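Prindeo 共用工作室通讯
2022年1月19日
木桌面的整理和保养
文：Sumaiya Bhuiyan

各位会员好。上一期通讯发出以后，我收到了几封信，都在问同一件事：里间的那张木桌，到底可以放什么，不可以放什么，多长时间上一次油。我答应在这一期写得详细一点。中文是我的第三种语言，如果有的句子读起来不太自然，请大家原谅，也欢迎告诉我应该怎么改。

先说桌子的情况。里间的桌面是实木的，浅棕色，一条一条的木料拼在一起，和厨房里切菜用的厚木板是同样的做法。这种桌面很结实，用了几年也不会坏，但是它有两个弱点。第一个是怕水，水杯放一个晚上，第二天早上就有一个白圈。第二个是怕颜色，墨水、颜料、红茶，还有会掉色的布，时间长了都会进到木头里面去。进去以后只能用砂纸磨，磨一次桌面就薄一点。

去年我们磨过一次，用了两个下午，当时买的砂纸和木蜡油一共是159元。我不想今年再磨一次，所以希望大家先从小东西开始注意。

什么叫小东西呢？我说的是长度不超过一只手掌的东西：笔、小管子、夹子、零件、布头。大的东西没有人会忘记，因为它们占地方，下一个来用桌子的人一定会问。小的东西就不一样，它们可以在桌上躺很多天，大家都以为是别人正在用的。木桌上常见的就是这样的几样：橙色的一小支，黑色的一支，像是记号笔，左边一个浅黄色的长条，靠里面还有两块暗红色的。单独看每一样都很小，可是散开以后，想铺一张大一点的纸就铺不下了。
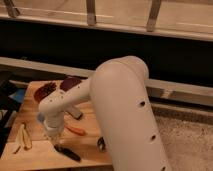 收东西的顺序

我试过几种办法，现在固定用下面这个顺序，一次不到十分钟。

先收有颜色的。凡是深红、深蓝、黑色的布，或者看起来会掉色的材料，先从木头上拿开，放到灰色托盘里。托盘在窗台下面，是塑料的，弄脏了可以直接洗。如果您不确定一样东西会不会掉色，用一张白纸巾压一压，看纸上有没有颜色。

再收笔。笔帽盖好，横着放进笔盒。笔尖朝上插在杯子里虽然好看，但是记号笔那样放久了会写不出来，所以我们不用杯子了。没有笔帽的笔请放在笔盒左边的格子里，我每个星期会看一次，还能写的配一个帽子，不能写的就扔掉。

然后收金属的。螺丝、刀头、小工具头请不要在桌面上拖，要拿起来。木头上的细划痕，十次里有九次是这样来的，我自己也拖过，就在靠近门的那一角，大家去看还能看到。

最后收不知道是什么的东西。请不要觉得不好意思，每个人都有不认识的东西。门边的架子上有一个写着“待认领”的盒子，放进去就可以。放进去的时候请写一张小纸条，写上日期和在哪里找到的。以前没有写纸条，结果盒子满了以后，我们完全不知道哪个是新的，哪个是旧的。

盒子和标签

说到盒子，我要报告一下新盒子的事情。我们从 Covora 订了28个带盖的小盒子，从 Voicu 订了标签纸。盒子已经到了，标签纸还要等到二月。在标签纸到以前，我先用美纹纸胶带写名字，字不太漂亮，请大家将就看。胶带请只贴在盒子上，不要贴在桌面上，撕下来的时候会带走一层油。

盒子的分配是这样的：长期会员每人一个，放自己正在用的小零件；剩下的放公共的东西，比如橡皮、回形针、木夹子。长期会员的盒子里放什么我不会管，只有两样请不要放，一样是吃的，一样是没有盖紧的胶水。去年夏天有一管胶水在抽屉里流出来，我们把整个抽屉都换了。

有一位会员建议盒子用透明的，这样不用打开就知道里面有什么。我觉得这个建议很好，可是透明的那一种比现在的高，放进架子里上面一层就关不上门。如果以后换架子，我会再考虑。

怎样擦桌面

每天用完以后，用干的棉布擦一遍就够了，顺着木纹的方向擦。桌板之间有缝，碎屑喜欢躲在里面，请用软毛刷，不要用刀尖或者牙签去挑。我见过有人用刀尖挑，缝是干净了，可是旁边的木头起了毛。

如果有水，请马上吸掉，用吸的动作，不要来回擦。如果有墨水，先用干布吸，再用布蘸一点点酒精轻轻地按，按几下换一个干净的地方。酒精会把油也带走，所以按过的地方颜色会变浅，当天或者第二天要补一点油。补油的小瓶子放在水池上面的柜子里，瓶子上写着 Tronari，请看清楚再拿，旁边那一瓶是洗碗用的。 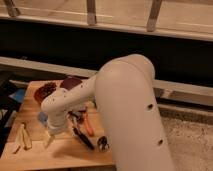 全桌上油我打算安排在二月的第一周。上油的前一天晚上，桌上和桌边的小东西都要收完，包括压在别的东西下面的。油要薄薄地涂，用旧的棉T恤剪成的布最合适，涂完以后等40分钟，再用另一块干净的布把多余的擦掉。多余的油如果不擦，干了以后会发黏，纸放上去会粘住，这件事我们在小圆桌上已经经历过了。

用过的油布请不要揉成一团扔进垃圾桶。请把它打开，平铺在外面的铁架子上，完全干了再扔。沾了油的布团自己会发热，是有可能着火的。这一点我写在通讯里，也会写一张纸贴在水池旁边，请新来的会员一定看一下。

上油以后的两天，里间的桌子不能用。需要桌子的会员请到前面的房间，那里有两张折叠桌，小一些，高度也低一点，坐着用比较舒服。如果您在那两天正好有比较大的东西要做，请提前写信给我，我们可以商量把时间往前或者往后移。

关于暗红色的印子

还有人问我，桌面上有了红色的印子怎么办。我的经验是分两种情况。如果印子是新的，颜色还浮在表面，用干布和一点中性肥皂就可以，肥皂水要少，擦完马上吸干。如果印子是旧的，手指摸上去和木头一样平，那就是已经进去了，请不要自己用砂纸磨，尤其不要只磨那一个小圆点。只磨一点会出现一个浅坑，侧面有光的时候很明显，比印子还难看。请在本子上记下来，等上油以前我们统一处理。

本子就是挂在门后面的那一本，蓝色封面，铅笔用绳子拴着。去年一年本子上一共有84条记录，其中一大半是水圈，其他的有墨水，有划痕，还有一条写的是“桌子很好，谢谢”。我不知道是谁写的，也谢谢你。

需要帮忙的地方

上油那一天我还需要两个人。不需要有经验，能站两个小时就可以，我会准备手套和茶。旧的纯棉T恤也请大家找一找，有印花的部分我会剪掉，所以有印花也没关系，化纤的不行，它不吸油。衣服可以直接放在门口的纸箱里。

另外，“待认领”盒子我会在二月底清空一次。在那以前请大家去看一眼，里面有好几样小零件，扔了很可惜。如果您不能亲自来，写信告诉我东西的颜色和大概的样子，我帮您找，找到了就放进您的盒子里。

下一期我会写抽屉的事情，主要是第三个抽屉，它现在要用两只手才能拉开。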